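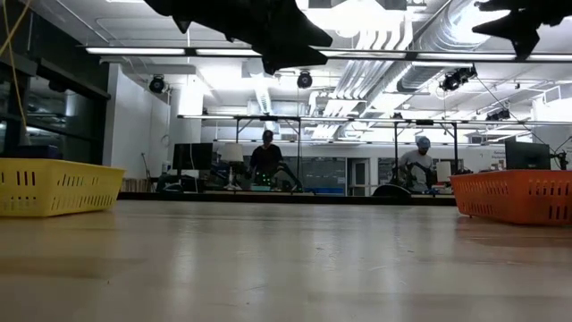
Two-arm cell, yellow basket on one side and orange on the other. Two more stations running behind it.

1/ I've been putting together the equipment request for the next round of cells and a few people asked how we budget for these. Writing it up here as a thread. It's mostly dull line items, but those are the parts I get asked for.

2/ Background: we do sorting and handling work with paired arms at a table. We want to add 2 cells. The request has to be in by 1st May, so most of April went to chasing quotes.

3/ The arms are the easy part. You ask for a price, you get a price. We got one from Binholm and one from Torine. They were close enough that lead time decided it. Torine quoted 7 weeks and Binholm wouldn't commit to a number.

4/ Read what "arm" means on the quote. Binholm's included the controller and cables. Torine's listed the controller on its own line, two pages later, and the mounting plates weren't listed at all. We had to email for those.

5/ Grippers are a separate budget line for us and should be for you too. Fingers are the part we replace most. I now treat them as a consumable, like gloves or tape, with spares ordered at the same time as the cell. Ordering them later means paying shipping twice.

6/ The table. Last time I put down whatever the furniture catalog had and regretted it. Things to decide before you order: depth, height, and finish. A glossy top picks up every ceiling light, as you can tell from ours. It also shows scuffs. For the new cells I've asked for matte samples from Potwood.

7/ Matte costs a bit more. I put the difference in the request as its own line so it can be argued about separately. If it gets cut, we can still order the rest.

8/ Lighting goes with the table. We have long light bars overhead and they're staying. I left new lighting out of the request completely. If the matte top doesn't do enough I'll ask for diffusers next year.

9/ Baskets. Cheap plastic ones with slots, in different colors so the people setting up a task can say "yellow" or "orange" and be understood. Buy extra from the same batch. The next batch may be a slightly different size, and then your saved positions are off.

10/ Frames. Price the support frame with the bracing included. The first frame quote we got had the braces as an option. Take the option. Then check the footprint with the braces on, with tape on the floor, before you sign anything.

11/ Floor space was the hardest conversation. A cell is the table plus the frame plus the person standing at it plus room for someone to walk past. I had drawn only the table on the first plan. Ebbe Ljungberg sent it back with the walkways drawn in, and we lost a whole cell that way. The original request was for three.

12/ Power and network. Get the building people in early. We needed an electrician's visit before anyone would approve the layout, and that visit needed its own purchase order. Allow for it. Also allow for cable covers and hooks, which are small money but take a separate vendor.

13/ Monitors, stands, keyboards: we reuse what we have wherever possible. I list them at zero in the spreadsheet so they don't get forgotten. A missing monitor held up one setup for days.

14/ Staff time is in the request too. Setup, calibration, and training a new operator. I put in 70 hours for the pair of cells, based on our own time sheets. Finance had no problem with it once the sheets were attached.

15/ Someone asked about leasing. We looked. For the arms it came out higher over the period we expect to keep them, and the lease didn't cover grippers. If you only need a cell for a short project it might go the other way.

16/ Service contracts: we took the basic one. Ms. Baranauskienė in purchasing got the response time written into the contract itself. Before that it was only in the sales email. Ask for that.

17/ Template for the spreadsheet is coming once I've taken our prices out of it. If your vendor breaks the controller out differently, reply with how they list it and I'll add a row.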